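Givby

Givby is a hand-held gripper kit sold by Bresta for recording household handling tasks. It is used to collect demonstrations for training robot arms, and it works without an arm attached. The kit is offered for sale or on a monthly rental, and the current version went on sale in February.

Design

The standard kit has two grippers, one for each hand, along with a charging dock and a carrying case. Each gripper has a pair of angled arms that end in textured fingertip pads. The pads are held by screws and can be changed by the user. Bresta rates a set for 2000 hours of use – less if they are often used on rough or sharp items. A full charge lasts 90 minutes.

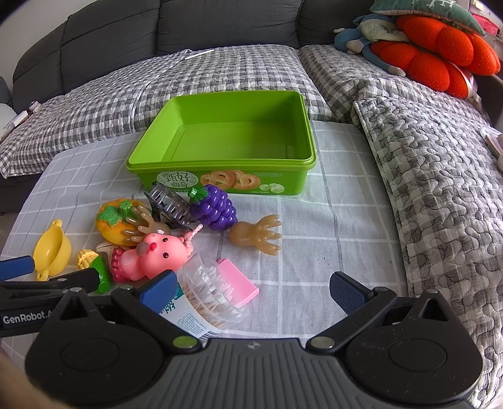

Sorting and tidying are the tasks most buyers start with. Soft toys, hair clips, small packages and play food differ a lot in shape and stiffness, and an open tub gives the operator a clear place to put them. Bresta's setup guide suggests working on a plain or lightly patterned cloth and changing the layout between recordings.

Software

Recordings are moved to a computer with Penry, a desktop program included in the price. Penry lines up the left and right grippers in time and lets the user trim or delete a recording. Export to other formats needs a paid license.

Availability

The two-gripper kit is listed at $1578. A single gripper can be ordered separately, but the dock cannot. Rentals are handled by Nangate, which also does repairs and pad replacement – customers pay shipping one way.

Last updated 28 Mar 2026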